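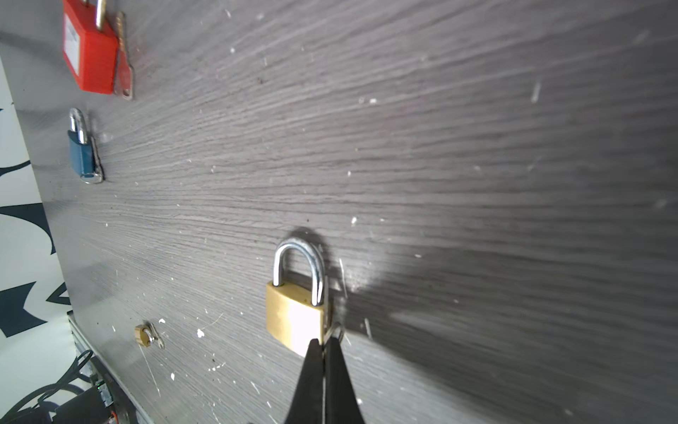
Issue #3747

Key grasp stops short on brass lock, visitor display lags (padlock station, open day)

4 min read

Status: Closed
Priority: High until the open day, then normal
Product: Skirar arm controller, Buvby wrist camera
Site: Sung training building, ground floor
Opened: Dec 2, 2021
Opened by: Na-rae Yeon

Problem as reported

We are running the padlock board as the second stop on the open day tour. The demo is supposed to go to the brass lock in the middle of the board, take hold of the key ring, turn it and back off. Visitors watch the wrist view on the wall display while the arm moves.

Two things are wrong. The fingers come up to the bottom of the brass lock and stop there. The controller shows "waiting for target" and the run has to be canceled by hand. It does not happen on every run, but it happened on enough of the morning rehearsal that I can't put it in front of people. The second problem is the wall display. It falls behind the arm, and after a few runs it is far enough behind that the arm is already home while the screen still has the fingers at the lock.

The red, blue and very small brass locks on the left side of the board are not part of the tour run. I tried the blue one anyway and the grasp was fine.

Visitors arrive at 1:00 tomorrow. I need either a fix or a yes or no on dropping the station.

Support, first reply

Please send the controller log and the camera settings page. A few questions:

Did the board or the arm get moved when the station was set up for the tour?
Are the room lights the same ones used when the targets were taught?
Is the wall display on the same network switch as the controller?

Leave the cables as they are until we have the log.

Na-rae Yeon

Log and settings are uploaded. The board is still bolted to its rail and I did not move the arm. We did turn the station a little so people can stand in a half circle on the open side. The targets were taught in October, before that.

Lights are different. There is an extra lamp on a stand now because the tour group before ours said the corner was dark. The display is on a switch that Samine brought with the screens. I don't know what else is plugged into it.

Support

Thanks. From the log, the arm is reaching its approach point every time, so the taught position is still good enough. It then asks the camera for the ring and gets no match. The match score for the big brass lock is low on every failed run. On the blue lock it is well above the limit.

Look at the board to the right of the brass lock in your wrist view. There is a bright, washed-out patch there, and a strong highlight on the lower right of the lock body. The ring hangs at that same corner. It is thin and silver, and against pale board the camera has very little edge to find. The white specks on the board don't help, but they were there when you taught it.

Camera exposure is fixed at 2,000 in your settings. It was taught with the same number, but with less light.

Try these in order, and run the brass lock after each one:

1. Turn the stand lamp off. Change nothing else.
2. If the grasp works, turn the lamp back on and aim it at the floor or the wall behind the group.
3. If it still fails, set exposure to auto, wait for the picture to settle, set it back to fixed, and write down the new number.
4. Reteach only the brass lock. Do not reteach the others.

Na-rae Yeon

Step 1 worked. With the lamp off it took the ring on the first try and again on the next run.

Step 2 is half good. Aimed at the wall the grasp works, but the patterned panel behind the left side of the board gets bright and now the small brass lock shows up as "possible target" in the list. The arm doesn't go to it. Is that a problem for the tour?

Support

Not if the run is set to the single named target. Open the run file and check that "target" has the lock's name in it and does not say "nearest." If it says nearest, change it, save, and reload the file on the controller. Saving alone does not load it.

Na-rae Yeon

It said nearest. Changed and reloaded. The list still shows the small one as possible but the run ignores it.

Can we get rid of "possible target" on the wall screen? People are going to ask about it.

Support

Yes. Display menu, overlays, turn off "candidates." That only affects the screen.

On the lag: the display client keeps a buffer of frames and never drops any. Your buffer is set to 2,000 frames. When the switch is busy the buffer fills and the picture gets later and later. Set the buffer to the lowest value the menu accepts and tick "drop late frames." Then restart the display client. The controller does not need a restart.

While you are there, please look at the delay reading in the corner of the client and tell us what it says with the arm moving.

Na-rae Yeon

Done. Delay is over 200 ms with the arm moving and drops a bit when it stops. Before the change the reading only showed dashes. It looks fine from where the visitors stand.

One of the Samine people says their slide show is on the same switch and they also have a video going at the next stop. They can move the video to a laptop if we need it.

Support

Please have them do that for the hours of the tour. The delay you have now is all right for watching. It is not all right for driving the arm by hand from the wall screen, so if anyone asks for a turn, use the pendant at the station.

Na-rae Yeon

Understood. We weren't planning on turns but someone always asks.

Last thing for today. There are loose loops of black cable at the lower left, near the end of the rail. Do those need to be tied up? I didn't want to touch them while you were looking at the log.

Support

You can tie them to the rail now. Leave enough slack for the arm to reach home, and run one full cycle at low speed with a hand on the stop button. Check that no tie presses on the housing next to the rail.

Na-rae Yeon, after the open day

Tours are finished. Notes for the record.

The station ran for every group. There was one failed grasp, with the second group. A visitor had moved the lamp stand to get closer and the light was back on the board. I pointed it at the wall again and restarted the run, and it picked up the ring. We have put tape on the floor where the stand goes.

The display kept up. The video at the next stop was on the laptop all afternoon.

Questions from visitors that I could not answer and would like help with before the next one:

- Can the arm tell which key goes with which lock, or is it only told? I said it is only told.
- What does it do if the key is missing?
- How hard do the fingers squeeze? I had the setting but not a number that means anything to people.

I would also like to know if the brass lock should be retaught now that the station is turned, or left alone.

Support

Your first answer was right. The run file names the lock, and the camera only finds where the ring is. If the key is missing, the match fails and you get the same "waiting for target" message you had in rehearsal. We have asked for the wait to time out and send the arm home, and that request is logged separately. For the squeeze question, we will send the one-page sheet we use for school visits.

Leave the brass lock as it is for now. When the station goes back to its old position, run it a few times with the normal room lights. If the match score is lower than on the blue lock, reteach it then and keep a copy of the old target file.

Resolution

Cause of failed grasp: added lamp, glare at lower right of brass lock, fixed camera exposure.
Cause of display lag: frame buffer set too large, shared switch.
Changes made: lamp aimed away, run target set by name, candidates overlay off, buffer at minimum, late frames dropped, cables tied.
Open items moved to separate ticket: timeout on missing target.

Closed by support with agreement of Na-rae Yeon.

Related tickets
Skirar controller: run file saved but not loaded
Buvby wrist camera: saving exposure with a target
Display client shows dashes in place of delay
Pendant handover during public demonstrations
Arm does not return home after canceled run

Contact support | Copyright 2021 Skirar | Back to top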